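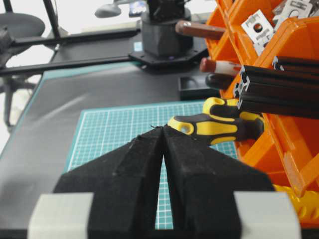 Got back from Birkett gone eleven last night, soaked, no voice, and the kettle's only just boiled so forgive the state of this. Two-one. We lost two-one. I've been writing this blog for nine seasons and I think that might be the most annoying defeat I've put up on it, and I was there for the abandoned one with the floodlights.

Right. Team first. Gemma Tindall picked the same back four as the Salen game, fair enough, they'd earned it. Shehu back in midfield after his ban. Young Carrow lad on the bench again, which I don't get, and I'll come to that. We had the wind first half, a proper one, straight down the slope towards the allotments end. If you've never been to Birkett the pitch drops a good bit from one corner to the other and visiting teams always moan about it. I moaned about it. Everybody round me moaned about it.

So you've got the wind and the slope and what do you do. You shoot. You put it in the box. You do NOT pass it sideways for twenty-five minutes. But that's what we did, and their keeper, who looked nervous as anything in the warm up, had nothing to do except kick it back to us.

Then the goal. Ours, I mean. Rok Shehu, 13 on his back, the shirt he got when he signed late and all the decent numbers had gone. He picks it up near halfway, nobody closes him, he goes past one, looks up, and hits it. I was right behind the line of it. Never going anywhere but in. Top corner, keeper didn't move. The noise from our little lot under the tin roof was brilliant, I've still got a ringing in my left ear from whoever it was with the saucepan lid.

One-nil at the break and should of been three. Had a pie. Bad pie. Cold in the middle and the gravy had gone to a sort of jelly. Birkett used to do a decent pie, they had a woman in the hatch who made them herself, and now it's a van.

Second half I could write from memory of every second half this season. We sat back. Why do we sit back? The wind turned into our faces and we just dropped and dropped until the back four were stood on their own six yard line heading things away. Their big centre forward won everything. Equaliser came off a corner, near post flick, bundled in by somebody's knee. You could see it coming from the corner before, and the one before that.

And still no change. I know Gemma's had a hard job, I've defended her on here loads of times, go back and look. She took us over in a mess and we're miles better to watch than we were under the last fella. But you've got Carrow sat there, quickest player in the league, and their full backs were on their knees, and he gets on with four minutes left when we're already behind. Four minutes! He still got round the outside twice.

The winner. Don't really want to talk about the winner. Long ball, our keeper comes, stops, comes again, and the lad lobs him from the edge of the area. It bounced twice on the way in. Everyone just watching it. I've seen it back on somebody's phone and it's even slower than I remember.

Penalty shout at the end for the tug on Shehu. I was too far away. My brother in law says stonewall, but he also said that about the one in October where our man fell over his own foot.

Crowd was 900, they read it out, and there was a cheer for it because that's the best they've had there in ages. Fair play to them. They've worked at it, kids in for nothing, the car park sorted out finally. There was even a bloke going round with Pukutent leaflets, the pop-up shelter people who've put their name on the dugouts. Got one in my coat pocket, it's mush now.

Coach home was quiet. Somebody put the results on and Salen had won again, away, so that's the gap up to five points with not many left. I did the sums on the back of the programme somewhere round the bypass and it's still possible. Just. We'd need to win both home games and have Salen slip up against the bottom two, and they don't slip up against the bottom two. Play offs, then. Again. My stomach can't take another May like the last one.

Few bits and bobs before I go and lie down.

The new Gestura ticket app. Who tested it? Took me three goes to get in the ground. The steward ended up waving me through with a "go on then" and I never did get a beep. Old Len had his on paper and was in before any of us, sat down, flask open.

Second thing, the away strip. I've come round to it. Looked good in the rain, the mustard goes a bit darker. Still wouldn't pay what they're asking in the shop.

Third thing, whoever left a grey wooly hat on the coach, third row from the back, the driver's got it. Pick it up before the next away trip or it's going in the raffle.

Shehu is my man of the match, easily, even with the daft booking for kicking the ball away. That's his ninth of the season from midfeild and I reckon somebody bigger will be sniffing round in the summer. Enjoy him while he's here.

Home game next, three o'clock kick off. I'll be in the usual spot by the burger hatch. Bring a coat.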